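I caught up with Moataz Amrani in the back of his shop in Junevton, where he was eating a peach over the sink and talking on the phone to his sister. He waved me to a chair with a stack of catalogs on it. I moved the catalogs. He hung up and said, "She wants a mattress for free again," and then we were off.

I'd wanted to talk to him for ages, mostly because I sleep terribly in the summer and everybody in my building keeps telling me to go see Amrani. The shop (it's just called Amrani, same as him) sells bedding and nothing else. No lamps, no scented candles by the register. His aunt, Meriem Benmoussa, opened it when he was 16, and he started out carrying boxes up from the basement after school.

"I hated it," he told me. "I wanted to fix motorcycles. My aunt said, fine, fix motorcycles, but first take these pillows upstairs. And there were always more pillows!"

She's retired to Gruna now, but she still calls every morning to ask what sold. He says she remembers customers from 30 years back, and what they bought, and whether they argued over the price.

So I asked him the thing I'd really come to ask. How do you sleep when it's 90 degrees out and you don't have air conditioning? He laughed at me a little.

"Everyone comes in wanting to buy something," he said. "First I ask what's on the bed already. They've got a foam topper, a plastic mattress cover, and polyester sheets, and they tell me they're hot. Well, sure you're hot! Take two of those off and come back next week."

Do they come back? "Half of them. The other half send me a cousin."

He's a big believer in plain cotton sheets, washed a lot. He thinks thread count is mostly a way to get people to spend 200 dollars on something that feels like a raincoat. He had me close my eyes and feel two pillowcases, and I picked the cheaper one as the nicer one, and he was so pleased that he went and told the guy at the register.

We got onto blankets for a while (he's against weighted ones in July, no surprise there) and then onto his own place, a third-floor apartment over on Larnent Street that faces west. His bedroom gets the sun until supper. He keeps the shades down all day, opens both windows after dark, and puts the fan facing out. I'd never heard of doing that. He says it pulls the hot air out of the room, and the air from the other window takes its place.
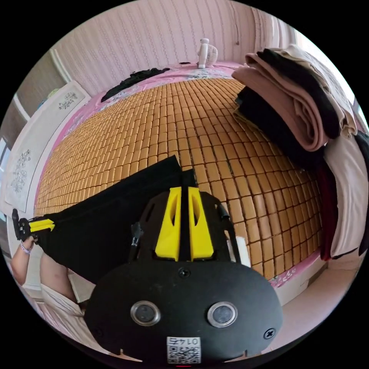

What goes on top of the mattress is where he gets really worked up. His aunt never liked sheets alone in hot weather, and he's come around to her side after years of teasing her. For summer they both like a mat made of small tan tiles, like the one on the bed here, with the little rectangles running in a grid right across it. "You lie down and there's no fuzz, nothing to sink into," he said. "The first night you think, what did I do? By the third night you don't want your sheet back." He admits it isn't for everybody. His wife lasted 16 minutes and went to the couch.

I asked if he'd ever think about selling the shop. He gets offers. He's 57, his knees are bad, and the stairs to the basement haven't gotten any shorter. "And do what, motorcycles?" he said. Then the phone rang, and it was his sister again, still after that mattress. I let myself out with one pillowcase under my arm, the cheap one, which he'd made me pay for.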